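Second shift at Starkside

The pay rise came before the machines did. When Pendberg told its furniture handling staff in November that part of the floor would be given over to teaching robots, it also moved anyone who signed up onto a higher grade. By the end of the month there was a waiting list.

Pendberg refurbishes and stages household furniture from a converted warehouse at Starkside. The work is repetitive in the large and irregular in the small. A piece comes in, it is checked, its drawers and hinges are tested, faults are written up, and it goes out again. No two pieces open quite the same way, and for that reason the job resisted automation long after the packing line next door was converted.

The present method does without programming in the usual sense. Staff carry out ordinary tasks with a gripper in each hand in place of their fingers. Printed markers on the grippers allow their position to be tracked, and the recordings are used to train the control software, supplied by a contractor called Nilletti. A task is defined on a sheet, performed, reset and performed again. The target for each task is 400 accepted recordings. A recording is rejected if the gripper leaves the tracked area, if the grip slips, or if the operator pauses too long.

Floor Van Loon moved across from inspection. She had spent years judging the fit of a drawer by feel, and a gripper removes most of that.

"You lose the fingertips," she says. "You've got two hard points and whatever comes back up through your wrist. I was slower than the new starters for the first few weeks because I kept waiting for a feeling that wasn't coming."

Her speed has since recovered. A full session now runs to nearly 100 recordings, with a break every 40 minutes. The breaks were negotiated after several operators reported sore forearms. Management had first proposed one long break at midday.

The composition of the crew has changed as well. Inspection used to be solitary work. Recording involves an operator at the furniture and colleagues close by, and the talk is mostly about procedure: where an attempt starts, what counts as finished, whether the last one should be kept.

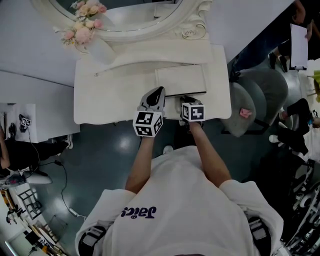 What the inspectors know is being written down for the first time, and opinion on that is divided. Van Loon thinks it overdue. Others point out that a task sheet belongs to the company and experience belongs to the worker, and that the first is being filled from the second. The current agreement guarantees the new grade for the length of the project. It says nothing about what follows.

Ansari, the firm that leases Pendberg its lifting equipment, has asked to see results on drawers and cabinet doors before it commits to a trial. Drawers are the harder of the two. A shallow front gives the gripper very little to hold, and a small error in angle will jam the runner.

Van Loon has put her name down for the door tasks when they open. She still does one inspection shift a fortnight, by hand.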